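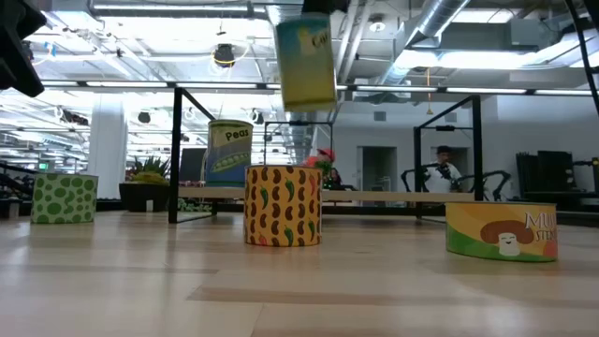

Orestis Chrysikopoulos reckons that one pooled success rate is close to useless for a multi-object pick test, and that our draft should report each can separately. I am not sure the trial count supports it.

The task is picking a named can and lifting it clear. Some cans stand on the floor and some on a low bench. The policy was trained on 500 teleoperated demonstrations and is run from a fixed camera view. For the test we do 10 trials per can per checkpoint and compare 4 checkpoints. Pooled, the last two checkpoints are hard to tell apart. Split by can, the wide mushroom can looks much worse than the tall bean can on one checkpoint and much the same on the next.

Is that a result or is it noise? And if we split by can, do we have to split by floor and bench as well? The layouts were set by hand before each run and the order of checkpoints was the same every time.

Posted by Duyên Quách, 27th September

Tamer Hourani

With ten trials, eight successes gives a 95% interval (Wilson) running from 49% to 94%. Two cans would have to differ a great deal before you could say anything. Report the per-can counts anyway, as counts, with intervals, and do not rank the cans in the text.

The fixed checkpoint order is the larger fault. Anything that drifts over a session (gripper pad wear, lighting, the person resetting the cans getting less careful) goes straight into the difference between checkpoints. We had this at Humberg and had to repeat the whole test. What we do now:

Write a list of layouts beforehand, with positions marked on the floor and bench.
Run every checkpoint on a layout before moving to the next layout.
Shuffle the checkpoint order within each layout.
Keep the operator blind to which checkpoint is loaded.

Then compare checkpoints in pairs, layout by layout. You get more out of the same number of trials, as the hard layouts are hard for all of them. A mixed logistic model with layout as a random effect will do. McNemar's test is enough if there are only two checkpoints you care about, but pick the two before looking at the numbers.

Floor or bench should be a factor in the model. Do not split the table by it.

Đức Tăng

just run more trials

Nga Quan

Agree with most of Tamer's post. Two additions.

Record the failure type. Wrong can approached, right can missed, right can gripped and then dropped are separate faults, and the first has nothing to do with grasping. On the Rakena rig a low score on one squat tin was nearly all slips at the lift, and we had been blaming the language input until May.

Also say what counts as a success before the test. "Lifted clear" needs a height and a hold time. If it is judged from video, have two people score it separately and give their agreement.

Related threads
Scoring partial successes in pick tests
Blind evaluation with one operator
Lurnville gripper pads: when to replace
How many demonstrations per object?

Contact the moderators | © Grisitz Robotics Help | Back to top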